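From the back shed: oiling a timber table

I've been promising a piece on timber tops since about the third time someone bailed me up at the Trutport market to ask what I put on mine, so let's get into it. Grab a cuppa, it's a long one this month.

My own table came out of a clearing sale two winters ago, and when I got it home it had a finish on it like a toffee apple. Thick, yellow, and flaking off wherever anyone had ever rested an elbow. I paid $141 for it, which my other half thought was daylight robbery, and then I spent most of a long weekend getting the old varnish off (and out of my hair, and off the dog). I went back to bare wood with 80 grit, then 120, then 180, and stopped there. Plenty of people will tell you to keep going to 240 or finer. I've tried it, and the oil just seemed to sit on top and sulk.

As for oil, I've had a go at most of them over the years. Raw linseed smells lovely and takes forever. Boiled linseed is quicker, but it does go amber, and on a timber that's already orange you can end up with something the colour of a basketball. Tung oil is my favourite for anything that gets used for meals - it's dearer, and you need patience, but I like the soft look of it. The hardwax stuff from Backlund is good too if you've got kids who treat coasters as frisbees. I bought a small tin at the Graltis hardware and it did the whole top with enough left over for a bread board and the lid of the blanket box. 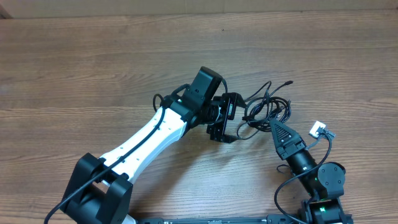 How long should you leave oil on before wiping it back? I give it 20 minutes in mild weather and closer to 10 when it's hot, and then I wipe until the rag comes away nearly clean.

Wiping back is where I went wrong for years, by the way. I used to think more oil meant more protection, so I'd slop it on and wander off to bed feeling very pleased with myself. By morning I'd have a tacky mess that grabbed every bit of fluff in the house. If you've done the same, don't panic! Put a bit of fresh oil on a grey scouring pad, rub it round to loosen up the gummy layer, and wipe the lot off with an old T-shirt. It usually comes good.

Now please, please be careful with the rags. Linseed and tung rags heat up as they dry, and a scrunched-up pile of them can catch fire all by itself. Mine get laid out flat, one by one, on the concrete outside until they've gone stiff as a board, and then they go in the bin. Don't leave them in a heap in the ute either.

I do thin coats, a day apart at least, and I stop when the dull patches have stopped showing up. On the clearing-sale table that was four. After that it gets a top-up in March and another one in September, and in between it's just a damp cloth and a dry one. No spray polish! The silicone in some of them gets into the grain and you'll curse it next time you want to recoat.

White rings from hot mugs are the other thing I get asked about. On an oiled top I give the mark a light rub with fine steel wool and a dab of oil, always along the grain, and most of them fade. Black rings are a different beast, usually water and iron having a chat with the tannin, and for those I use oxalic acid, with gloves and goggles on and the door wide open. That deserves its own column, so I'll save it.

The Nollberg hall has our usual bench booked from 9 in the morning for next month's get-together. Bring a stool or a chopping board if you've got one that's looking thirsty, and some cotton rags if you can spare them. I'll bring the tung oil and a lemon slice.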